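PRIRNINE HAT AND BAG RETURNS
Walk-round checklist, inspection and repacking room
Filled in by: Aranka Farkas. Copies to Ulla Tveit and the board by the kettle.

Scoring is OK, FIX or TALK. TALK means the item passed and somebody is unhappy with it anyway. There are more of these since the Lovberg line went in.

1. Emergency stops, sorting cell - OK
Both pressed, both stopped it. Restart takes two people now, one at the panel and one at the gate. Elsa Tuominen points out that on the early shift this means waking up the second person.

2. Guarding and gate interlock - OK
Gate opened at low speed, arm stopped. The coat hook someone stuck on the guard has been removed. The coat is in the office.

3. Floor markings - FIX
The yellow line by the infeed has worn through where people cut the corner. They cut the corner because the new cell stands where the old walkway was. Repaint the line, but move it first.

4. Lifting and carrying - OK / TALK
Nobody lifts full cartons from the floor anymore, and the back complaints have gone quiet. Wrist complaints have started instead. The cell hands over soft goods faster than the old belt did, and everything it can't fold comes to the tables. Minttu Nurmi's phrase for this is "the robot gets the boxes and we get the personalities."

5. Pace display - TALK
The screen over the tables shows a target of 200 items a shift. That figure was set for boxed goods. For soft hats the agreed figure is 100, and the screen has not been told. Inna Stetsiuk has covered the number with a sticky note reading 100, which I am recording as a temporary control measure. Ulla to get the display changed by the end of October.

6. Job rotation - FIX
The sheet says we swap between cell watch and tables at the break. In practice cell watch goes to whoever has had the Aerts training, so the same two people sit and look at a machine while everyone else turns hats over. Both groups think the other has the easy job. Train two more.

7. Lighting at the tables - OK
Good enough to find a pulled stitch in black on black, which is the test we care about. The lamp at the end table flickers when the compressor starts. Electrician booked.

8. Soft hats, check before repacking - OK
Hat goes crown down on a clear table. Look over the brim stitching, feel along the inner band, check the lining for tears and find the label at the seam. Do not pull the label to see if it is attached. It will be, until you do. Wrinkled lining is a pass, torn lining is not.

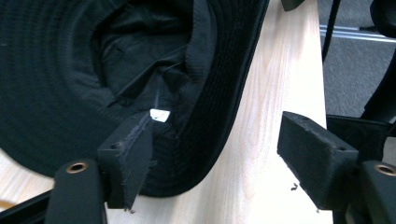

9. Table surfaces and housekeeping - FIX
Wipe down between batches, including lint and flakes. Dark hats collect anything pale and the customers write in about it. Cloths were found in the drawer, still in their wrapper.

10. Fault log - TALK
Prurnance, the logging software, wants a cause for every stop and offers "operator" as the first choice in the menu. Guess which cause is leading. Please scroll down. I have asked for the list to be put in alphabetical order, where "operator" will at least have to wait its turn.

11. Quiet - TALK
No item on the form for this, so I've added one. The cell is well under the noise limit and hearing protection is now optional at the tables. Elsa says she can hear people chewing. Radio allowed again, volume to be agreed among yourselves and not with me.

Open from last time: stool with the short leg (still short), first aid box restocked (done), spare gloves in small (ordered, large arrived).

Next walk-round: Minttu, with Inna to countersign.

Prirnine Returns | Questions about this checklist: ask at the inspection desk | Internal use | Back to top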